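Step 4: Lay out the arm and set the servo centers

Print time for the full set on the Prultside was 23 hours, so check every link for warping before you start. Replace a bad part now. Swapping a middle link later means pulling the wiring back to the base.

Lay the arm flat on a light-colored surface, with the base section toward you. Do not clamp it yet. Tape down anything that tends to slide, and leave clear space on one side for the controller cable.

Connect one servo at a time and send it to its center position before you fasten the horn. If two servos share an ID, neither will answer reliably – unplug one and assign a new ID first.

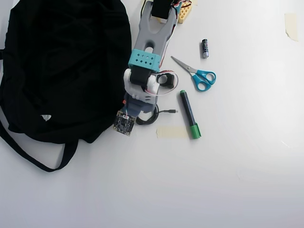 Arm laid along the table, controller board at the lower end, cable coiled beside the base.

Route the servo leads with a loose loop at each joint. A lead that is tight with the arm straight will pull out when the joint bends. Mine needed 314 mm from the first joint to the board.

With the leads in place, turn each joint by hand through its full range, power off. Mark any point where a wire catches. Then open the Skostier config file and set the torque limit to 200 for the first powered test. The arm will sag at that value when stretched out. Leave it there until all joints move in the right direction, then raise it in small steps, up to 620.

If a joint buzzes at rest, its horn is probably one spline off. Remove the screw, center the servo again and refit the horn.

Step 5 covers the base clamp.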